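Bottled water

Bottled water is drinking water sold in sealed plastic or glass bottles. May be still or fizzy. Source varies - spring, bore, or plain town supply that's been filtered.

Usual sizes are 500 mL and up. Flavour depends on minerals, mostly calcium and magnesium. Critics point to litre price and plastic waste, and several states now pay a deposit on empties. 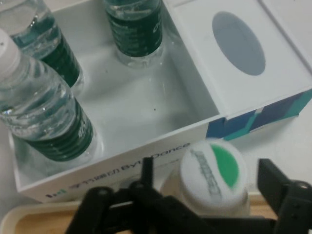
Clear plastic bottles of water in a white open box

Best stored out of the sun, away from petrol and paint. Labels genrally carry a best-before date.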